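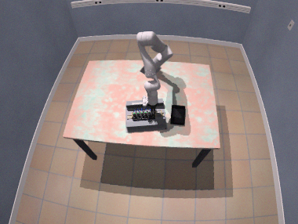
The simulated work cell shown at the Mumard open day.

14/01/2021
By the Editorial Board, Plonmont Review of Industry

Mumard deserves credit for opening its relay maintenance project to the public. Visitors were shown the task in simulation, with a robot arm above a table and a closer view of the cabinet interior. 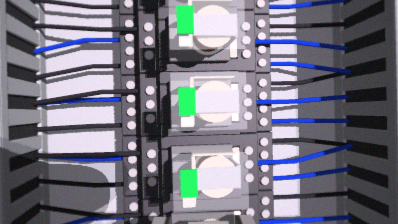 Work of this kind calls for patience, and the public should be able to judge it at close range. We regret that only 100 places were offered when 354 people applied. The next open day, planned for June, should admit at least 300, and questions should be given more than 40 minutes.

Contact the Board | © Plonmont Review of Industry | Back to top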